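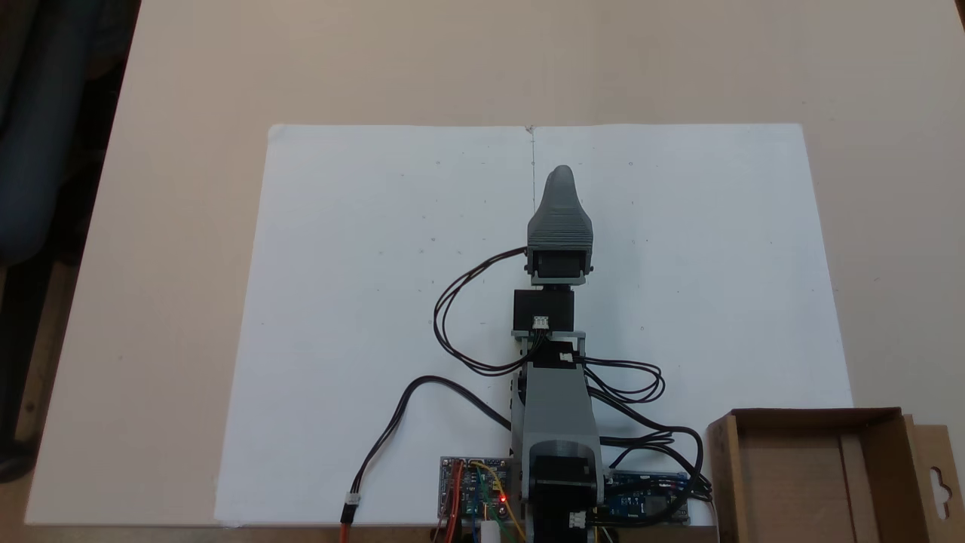
White paper on the table, with a thin line down the center.

Frequently asked questions about the Pandville excavation

What is the Pandville site?
It is a small farming settlement on the low terrace near Doherty. So far we opened five trenches and found the floors of two houses, many broken pots and one stone hearth.

Can I visit the dig?
Yes, in September only. Please write to the Plulley field office before you travel. Groups can have up to 7 persons.

Do I need experience to join?
No. New members first spend four days with washing and sorting of pottery. After this they can work in a trench, together with a supervisor.

I found a pot fragment on my land. What should I do?
Please leave it in its place, if this is possible. Note the location and send us a message. We do not buy finds and we do not give prices for them.

Where are the finds kept?
They are in the store at Tratamon, at this moment in 51 boxes. The human bones are kept in a separate room and are not shown to visitors.

May children take part?
Children can visit with an adult. For digging, the minimum age is 16.

Last updated: 11 March 2022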